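Plevora: a collection of handed-down baking recipes

README

Hello and welcome! Plevora is a plain text collection of 129 home baking recipes, typed up from handwritten cards, the backs of envelopes and one very floury school exercise book. It began when Etenesh Ejigu inherited two shoeboxes from her neighbour and couldn't bear to see them go into the recycling, and it grew from there (as these things do) once Ignacio Jara offered to help with the typing and then brought along his own grandmother's biscuit book.

What's in the folder

Each recipe has its own text file, named after whatever was written at the top of the card. Where the card had no title we've used the first ingredient, so you will find a file called treacle and another called treacle again. They're different slices, and both are worth your time.

Inside each file you'll find the title, the ingredients in the order the writer gave them, the method, and then a notes line for anything scribbled in the margin. We've kept the margins in full. Some of our favourite bits of the whole collection live there, including a long grumble about the price of sultanas that wanders over onto the back of the card and never does get to the oven temperature.

Spelling and measures

We've left the spelling alone, even where it made us wince. Measures are another matter, because a "breakfast cup" meant something quite definite to the person writing and not very much to the rest of us. The original wording always comes first, with our metric guess in square brackets after it. If you disagree with a guess, please tell us! Etenesh has already changed her mind on the golden syrup.
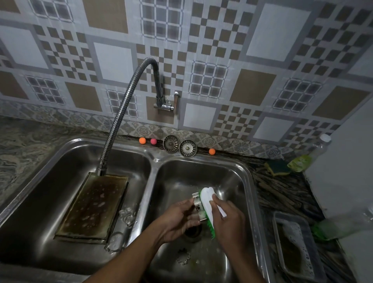

Oven temperatures were the hardest part. Plenty of the cards say "moderate" or "a good hot oven" and leave it there, and we've settled on 180 degrees Celsius for the first and 220 for the second, always in brackets so you can see it's ours. Fan ovens will want a bit less.

What's missing

The yeast breads are thin on the ground, and there's hardly anything savoury apart from the cheese scones. A few cards were too faded to read with any confidence. Those words are marked [unclear], and we'd sooner leave a gap than have you put in a tablespoon of the wrong thing.

Using and sharing

Cook from it, print it, colour in the margins, give it to your cousin. If you put a recipe in a newsletter or a fundraising cookbook, a line saying it came from Plevora would be lovely. Please don't sell the collection as a whole, as the families who lent us their cards were kind enough to do it for nothing.

Corrections and new cards

Send them to either of us. We generally sit down with the post on a Saturday, and the next tidy-up of the files is planned for May. A clear copy of both sides of the card is best, and do tell us whose handwriting it is if you know.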